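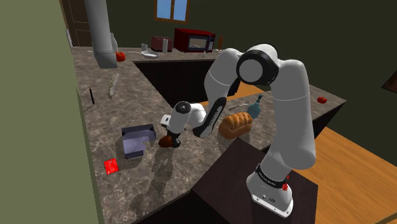

Fig. 1. Rendered kitchen, counters in a speckled brown and gray marble pattern.

Consumer Claims and Evidence
Unit 6: The kitchen that pays for itself
Notes by Teófilo Sotelo, revised 3 July 2018

Read these before class and bring a home improvement ad with at least one number in it. Flyers are fine. So is anything you were handed at a showroom.

1. The payback claim

You have all heard that a new kitchen "returns most of its cost" when the house is sold. Last term I asked the class where they had heard it, and the answers were a brother-in-law, a TV show, and a contractor who was standing in the kitchen at the time. None of them could say what had been measured.

Look at how a figure like this usually gets made. Someone asks real estate agents what they think a remodel would add to the price of a typical house. The agents give a guess. The guesses are averaged and divided by a typical cost, which is also a guess, and out comes a percentage with a decimal point. No house has been sold anywhere in this process. I would be less bothered if the ads called it an opinion poll of agents.

A second method compares sold houses that had new kitchens with sold houses that didn't. Better, but people who redo the kitchen tend to fix the roof and paint the hall too, and they tend to live on streets where prices were going up anyway. Before you credit the cabinets, ask what else differed.

2. The Gornholm survey

The main reading is the Gornholm buyer survey, pages marked in the packet. The headline says buyers "overwhelmingly prefer" stone counters. Things to check as you read:

Who was asked. The invitation went to 1000 people on a showroom mailing list, and 858 replied. That is a very good response rate, and the brochure makes a lot of it. It tells you nothing about people who have never walked into a showroom. A high response from the wrong crowd is still the wrong crowd.

What they were asked. The question reads, "Would you prefer a home with beautiful natural stone or with ordinary counters?" Try answering that with "ordinary." Then try it again with a price attached to each choice.

What was left out. Nothing in the survey asks what people went on to buy. A stated preference costs nothing to state.

3. Looks and what they are taken to prove

Pattern does a great deal of selling in this trade. Showroom boards invite you to judge by eye, and the eye is easily satisfied by a bit of contrast and some pale lines wandering through a dark ground. We read age and weight into them, and from there it is a short step to "tough" and "worth the money."

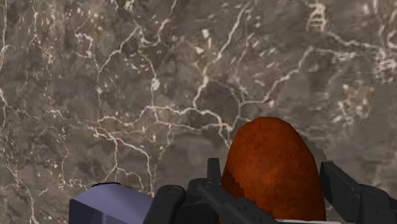
None of those steps is evidence. Stone and its imitators can be made to look very close in a small sample under good lighting, and how a surface looks says little about whether it will stain or chip or need sealing. If the seller has test results, ask for those. If what you get back is another sample, write that down too.

The Bednarek brochure in your packet is a nice case. It says its counters are "up to three times more resistant." Resistant to what? Compared with what? "Up to" covers every number below it, including no improvement at all. I wrote to the address on the back in April and was sent a second copy of the brochure.

4. Sealers and testimonials

Jelledex is a counter sealer sold with before and after stories from customers. Two cautions. The stories were picked by the company, so the unhappy customers are missing. And people who have just spent a Saturday's worth of effort on a counter want to feel it was well spent. A fair trial would treat half of one counter, leave the other half alone, and have the stains judged by somebody who didn't know which was which. It would be cheap to run. I have asked whether it was done and am still waiting.

The Balladdale leaflet quotes a satisfaction score after around six weeks. Think about whether that is long enough for a sealer to fail.

For next time

Write one page on your ad. Copy out the claim word for word, say what would have to be measured to support it, and say what the seller seems to have measured. Do not tell me whether you believe it. If the ad gives a source, look it up and attach the page.

Late work goes in the box outside my office.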